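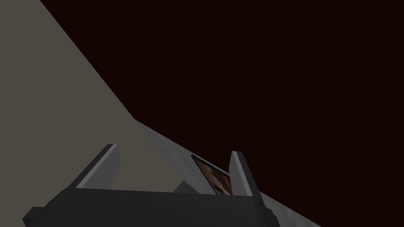
# Chapter 4: What the Gripper Knows

The open day at the Flelleck works in Wosevdale began at ten in the morning with bad coffee and a promise. The promise came from Marcus Begay, who told a room of 58 visitors that they would see a two-armed robot tidy up in simulation, live, on the big screen. The coffee came from a machine that had plainly never been simulated at all.

Most of the visitors had come to see something fall over. Shoshana Obi, running the controls, knew this and took her time. She put up one view, then another, and let people tilt their heads until they had worked out which way the floor went. 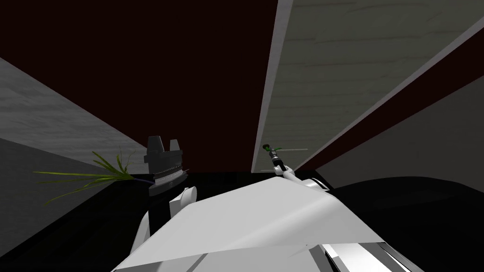
**Figure 4.2** The simulated robot at the open day, with both grippers raised and a long-leaved plant beside the left one.

A retired bus mechanic named Emmett Iwasaki asked the first good question of the morning: "How does it know the plant is there?" Begay answered with a long paragraph about cameras. Iwasaki waited for him to finish and asked it again.

We will spend most of this chapter on Iwasaki's question. A gripper has a position, an opening width and, if the budget allowed, some sense of force. None of these is a plant. Everything the robot can be said to know about the plant has to be worked out from measurements like these and from images, and each step of the working out can go wrong in its own way.

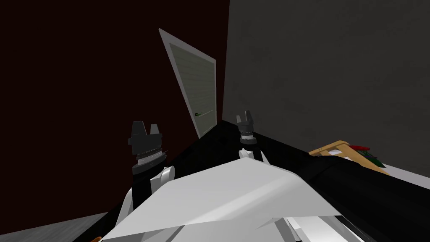
Obi then raised the matter of reach. An arm may be able to get its fingers to a given point and still be useless there, with its elbow jammed against its own body or its wrist turned the wrong way for the job. The Flelleck team kept a log of such cases. It had 3657 entries on the morning of the visit, and Obi read several of them aloud with what looked like affection.

Section 4.1 deals with position and orientation, and Section 4.2 with reach. Readers who remember their trigonometry may skim the first. Readers who think they remember it should do Problem 1 before deciding.

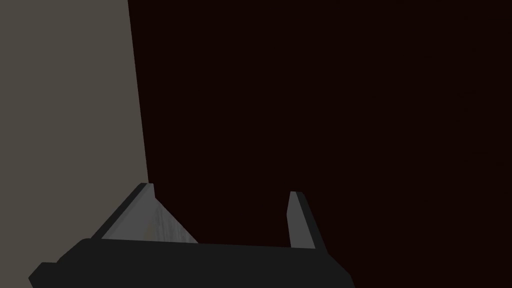
Closing the fingers is the easy part, and it gets Section 4.3 to itself anyway. The difficulty lies in choosing the moment. Close too soon and you have a firm hold on air, a result that the motors will report as a job completed. Iwasaki wrote this down on the back of his program and underlined it.

Before going on, write a short answer to his question in your own words. Keep it somewhere safe. You will be asked to correct it in Section 4.5.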